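持ち帰りコーヒー、袋詰めの記録

ネレル(Nelel)の持ち帰りカウンターを手伝うようになって、いちばん驚いたのは、コーヒーを淹れる時間より袋に入れる時間のほうが気を遣うということでした。紙袋、紙カップ、黒いふた、茶色いカップホルダー。役者はこれだけなのに、なぜか毎回どれかが反抗します。2月のまとめとして、ギャラリーにしておきます。

1. 袋とホルダー

白い紙袋に白い紐の持ち手。見た目は上品ですが、自立心には個体差があります。立てて詰めるか、寝かせて滑り込ませるか。ヤー・サワーさんは断然「寝かせる派」、バスティアン・アイヒホルンさんは「立てる派」で、この件で二人が歩み寄ったことは一度もありません。

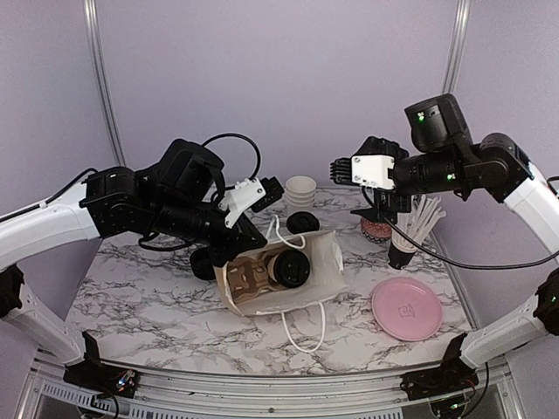 在庫の話も少し。ふたは100枚入りの筒で届き、カップより必ず先になくなります。混む朝には最大300杯出るので、計算上は合うはずなのですが、合ったためしがありません。紙ストローは逆に、いつまでも減りません。黒いカップに挿しておくと花瓶のようで、少しだけ店が華やぎます。

2. ふたとくぼみ

ホルダーはパルプを型で抜いたもので、くぼみにカップを落とし込みます。黒いふたが二つ並ぶと、どちらが砂糖入りだったか分からなくなるのが難点。ヤーさんは匂いで当てると言い張っています。的中率は公表されていません。

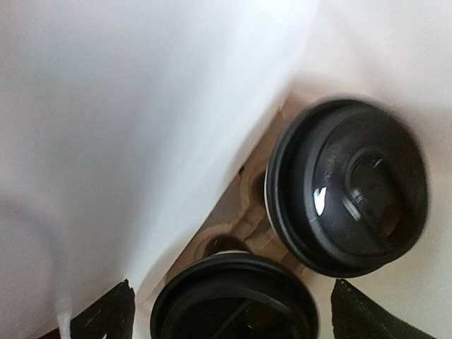
3. 台の上のこと

白に灰色と黒の筋が走る大理石模様の台は、こぼした跡が目立つようで目立たない、実に油断ならない柄です。拭き掃除は12時と閉店後。バスティアンさんは模様の筋を汚れだと思って、初日に2分ほどこすり続けました。

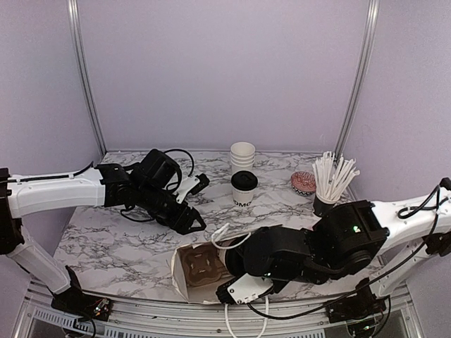 大理石模様の台と、淡いラベンダー色の壁。

袋の紐が片方だけ内側に落ちる問題は、引き続き調査中です。次回は焼き菓子の箱を載せる予定。こちらは角があるぶん、紙袋との相性がさらに悪いです。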